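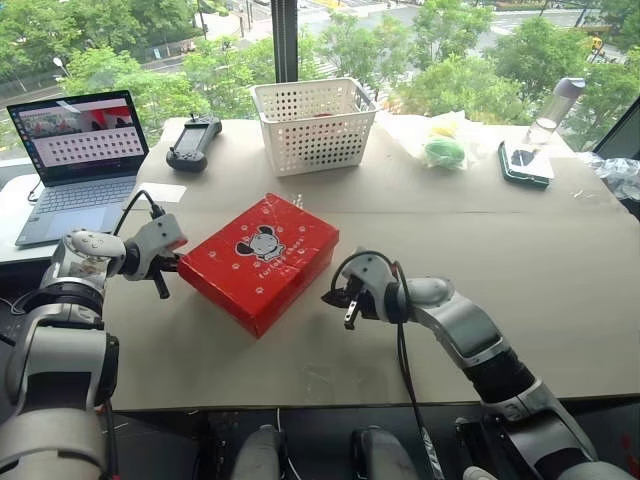
Dadamis makes and sells shoes for small children, from first walkers up to the start of school. We work out of two rooms on the second floor of the old Shevchuk building in Grundeldale, and most of what we do comes down to fitting, packing and mailing. Parents often tell us the box gets as much use as what came in it, so we pay attention to boxes. A glossy red lid with white paw prints and a gray animal face with big dark ears is the sort of thing a four-year-old will keep on a shelf for years. We like that, and we choose our packaging with it in mind.

How we started

Niilo Turunen opened the shop in January with 392 pairs bought from a store that was closing down. He had spent nine years repairing adult shoes and had seen what a bad fit does to feet over time. The first customers were neighbors. The mail orders came later, after a preschool in Pukon asked for indoor shoes for all of its groups in one delivery. We still supply that preschool every fall.

What we sell

Indoor shoes, soft-soled first shoes, rain boots and a small range of winter boots. We keep 800 pairs in stock during the school year and fewer in the summer. Sizes run in full and half steps, and most styles come in two widths. If your child is between sizes, send us a tracing of both feet and we will measure it and write back, normally the next working day.

Packing

Every pair goes out in its own lidded box with tissue between the shoes. Each order is checked against the slip twice, once when it comes off the shelf and again before the outer carton is taped. Boxes with a dented corner are sold at the counter at a reduced price. The shoes inside them are the same.

Exchanges

Unworn shoes can be exchanged within 30 days. Please send them back in the original box, inside another carton or a mailing bag, with no tape or labels on the lid itself. Exchanges within the county are free.

Visiting

The shop is open mornings and by appointment. The stairs are steep, so call from the street door if you have a stroller and one of us will come down. We close for summer break on 26th July and answer email again two weeks later.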